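Workshop Notebook, Household Sorting Project
Entry date: January 4, 2026
Entered by: Yakubu Babalola
Reviewed by: Adebayo Chukwu

Purpose of entry. To record the state of the small-items bin in the bedroom and to set out the categories to be used when its contents are moved to permanent storage.

Background. Small items from the bedroom and study have been kept together without labels since the Ogbonna shelving was put up. The inventory sheet closed at line 899 before the holiday break. Lines up to 920 are reserved for the present room, and any line left unused is to be struck through and initialed. The sheet is kept in the Deltoteck folder with the earlier room records.

Working rules for this session.
Soft goods are not to be placed in bins. Cushions and plush toys remain on the bed until a fabric bag is assigned.
Toiletry items are to be separated from toys before any bin is closed. Jars are stored upright with the lid checked.
Toy food is treated as one set and stays together, including single pieces found elsewhere in the room.
Figurines are wrapped individually and entered under Display, unless the owner states that they are in daily use.
Books are outside the scope of this entry. The tall bookshelf and the desk will be taken up in February.

Bin contents. The green bin holds goods from at least three categories: toy food (grapes and corn), a dwarf figurine with a pickaxe, and a jar of cotton swabs. The figurine goes to Display. The jar goes to the bathroom cabinet, second shelf. A small pink-and-purple box has not been assigned and is entered as Pending. The same applies to a beige toy item, for which no matching set has been identified on the sheet. 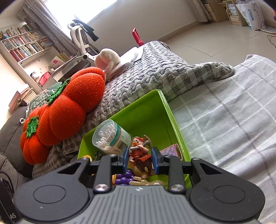 Fig. 1. Green bin on the bed, contents mixed, with knitted pumpkin cushion alongside.

Remarks. The pumpkin cushion is seasonal and should go with the autumn decorations. It was missed when that group was packed. Mr. Chukwu has asked that it not be compressed, as the Zurnex vacuum bags left permanent creases in a similar piece last year. A Skarkard lidded box, 20 liters, is proposed instead. The white plush toy is not seasonal and stays in the room.

Open points.
1. Owner to confirm the category of the pink-and-purple box.
2. Requisition for 2 lidded boxes to be signed by A. Chukwu.
3. Fabric bag for soft goods to be assigned a line on the sheet before the next session.

Y.B.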